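How to Wash a Big Plush Fish (and the Woven Throw It Lives On)

Posted in: Cleaning Soft Things

I love a giant stuffed fish. I love them a little too much, if you ask anyone who has tried to sit on my couch. The long koi and goldfish pillows with printed scales are my favorites, because the print does all the work and the shape is simple enough that you can clean one at home in an afternoon without wrecking it. Dragons with wire in the wings are a different matter, and I'll get to those some other time.

I got started on this when my neighbor Tincuța Buzatu handed me a carp that had spent two summers on a porch in Plonden. The belly was gray. After a bath and a brushing it was so fluffy that her grandson wouldn't put it down, and I've been washing fish for people ever since!

What you'll need

A bathtub or a big plastic storage bin
Mild liquid detergent with no bleach and no softener
A soft nail brush or an old toothbrush
Two or three white or light towels you don't mind getting soaked
A pet slicker brush, the gentle kind with coated tips
A mesh laundry bag, if your fish will go in the machine
A seam ripper, needle and strong polyester thread
Cornstarch or baking soda for the dry method

Machine or hand?

Look for the tag first. It's usually sewn into the seam near the tail, and on cheaper fish it may be nothing but a fill content label. If there is no washing advice at all, wash by hand.

A fish up to the length of your forearm can go in the machine in a mesh bag, cold water, delicate cycle, lowest spin. Anything longer gets folded in half by the drum and the stuffing slides into the head. I learned that on a sixty-something-inch catfish that came out looking like a tadpole. Big fish go in the tub.

If yours has a zipper along the belly, lucky you! Pull the stuffing out in handfuls, put it in a pillowcase, and wash the skin by itself. Everything below gets easier.

Step 1. Test the color

Reds and oranges are the ones to watch. Dampen a corner of white towel with cool water and a drop of detergent, then press it against a hidden bit of the fish (under a fin is perfect) and hold it there for a full minute. If the towel stays white, go ahead. If you get a pink or orange smudge, skip the bath and use the dry method further down.

Do the test again where a dark print meets a pale belly. That border is where bleeding shows the most, and it's the one thing you can't fix afterward.

Step 2. Check the seams

Run your thumb down both sides and around every fin. Side fins take a beating, since that's what kids grab. Close any gap now with a ladder stitch: tiny stitches, back and forth across the opening, pulled snug every inch or so. Wet stuffing is heavy and a small hole will turn into a big one in the tub.

Step 3. The bath

Fill the tub with a hand's depth of cool water and stir in a tablespoon of detergent. Lay the fish in lengthwise, printed side down first, and press along the body with flat hands. Don't twist it. You're moving water through the outer inch, and you really don't need the core to get soaked.

Brush the printed side from head to tail, the same direction the scales run. For a fuzzy belly, use your fingers in small circles and leave the brush out of it until it's dry. Drain, refill with plain cool water, and press again. Two rinses is normal, three if the water still feels slippery.

Step 4. Get the water out

Roll the fish up in a towel from the tail end and lean on it with your forearms. Swap towels, roll again. Delia Voicu, who runs the repair table at Zestbridge, kneels on hers. I tried it and she's right, it gets out far more water than arms do.

Step 5. Dry it flat

Lay the fish on a drying rack with a fan blowing across it and turn it over every few hours. Give it at least a whole day and night, and squeeze the thickest part hard before you call it done. Any coolness in the middle means there's still water in there. Hanging by the tail is tempting, but the stuffing packs down toward the head and you'll be an hour teasing it back.

Step 6. Fluff and shape

My favorite part! Break up lumps by pinching through the fabric and pulling them apart, beginning at the tail and working forward. Then lift the belly pile with the slicker brush in short, light strokes. If the belly is gathered into soft pleats, open each fold with two fingers and brush inside it, because that's where crumbs and lint like to settle. Smooth the scales with your palm and tug the side fins out so they aren't stuck to the body.

A red and orange fish like mine looks best laid out full length on a patterned weave, with the forked tail spread behind it. All those yellow-orange scales against teal, ochre and coral motifs, what a combination.

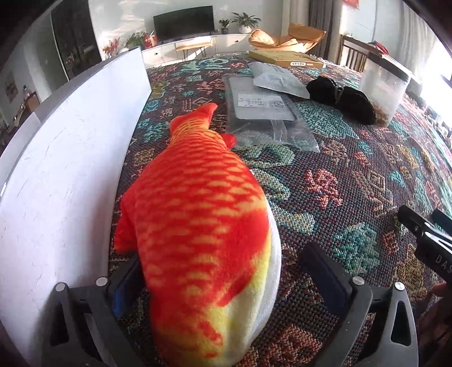 Step 7. Look after the throw

Clean fish, dusty blanket? No thank you. A coarse weave with raised motifs holds grit down between the threads, so take it outside and shake it hard from two corners, then flip it and shake again. Vacuum both sides with the upholstery nozzle on low suction, following the weave. Keep the nozzle off any loose loops. If you snag one, ease it through to the back with a crochet hook and leave it uncut.

For spots, blot with cool water and a touch of the same detergent. Dark brown and purple yarns can bleed just like red plush does, so run the towel test on those too, and never put the throw back under a damp fish.

The dry method

For fish that failed the color test: sprinkle cornstarch over the belly, work it in with your fingers, and leave it for 70 minutes or so while you do something else. Brush it out over the tub, then vacuum through a piece of old pantyhose stretched over the nozzle. Wipe the printed side with a barely damp cloth. Repeat next week if the belly still looks dull.

How often?

Twice a year is plenty for a couch fish. One that gets slept on every night should have a bath every couple of months, and a quick brushing whenever you change the sheets.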